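Brosside Posts Record Quarter as Regional Freight Lanes Fill Up

Brosside had a terrific start to the year. The regional trucking company reported its best first quarter ever, helped by steady retail loads, a busy March and a driver turnover rate that keeps dropping.

The company now runs 332 tractors, its largest fleet to date, and nearly all of them were on the road through the final weeks of the quarter. Revenue per truck rose in each month. Brosside is privately held and does not publish full earnings, but it shared operating results with customers and employees on a Friday morning call, and the mood on that call was upbeat from the first minute.

"We hauled more freight with fewer empty miles, and our drivers got home more often while we did it," said Zsolt Nyitrai, the company's chief operating officer. "I've been in this business a long time and I don't get to say all of that in one sentence very often!"

Much of the gain came from the dedicated side, where trucks and drivers are assigned to a single customer. Brosside added 3 dedicated accounts during the quarter, including a multi-year deal with Endix, the home goods distributor. Endix had been splitting its store deliveries among several carriers and wanted one schedule, one dispatcher and one phone number. The first loads under the new contract went out before sunrise, and Nyitrai said every one of them made its delivery window.
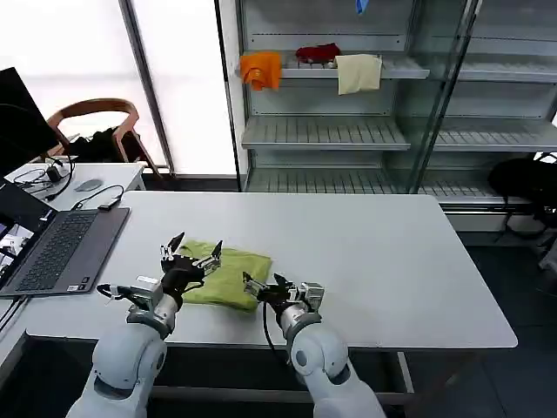

The one-way truckload business was a nice surprise too. Spot rates stayed soft in some lanes, and plenty of carriers have been parking trucks until things pick up. Brosside went the other way and leaned on its contract customers, several of whom shipped more than they had forecast. The company handled 1809 loads in its busiest week, a new high, and did it without bringing in outside carriers for anything except a few long runs to the coast.

Drivers deserve a big share of the credit, and they are seeing some of it in their paychecks. A mileage raise took effect at the beginning of the quarter, along with detention pay that kicks in after 2 hours at the dock (it used to be longer, and drivers had been asking for the change for years). Turnover has fallen since then, and the company's orientation classes are full through early summer.

Brosside is also rolling out Mutus, a scheduling program that matches loads with the hours each driver has left. Dispatchers at the Thomas terminal tried it first and asked to keep it when the trial ended, so the remaining terminals will get it one at a time over the coming months. Nyitrai said the best feedback came from a driver who noticed he had stopped getting calls during his rest breaks.

Fuel and insurance costs both went up, and the company expects insurance to climb again at renewal. Even so, it is sticking with plans to replace its oldest tractors this year and add a second maintenance bay at Thomas. Work on the bay is set to begin once the ground dries out, with two new technician jobs already posted.

Brosside plans to share its second-quarter results with customers and employees in the same way.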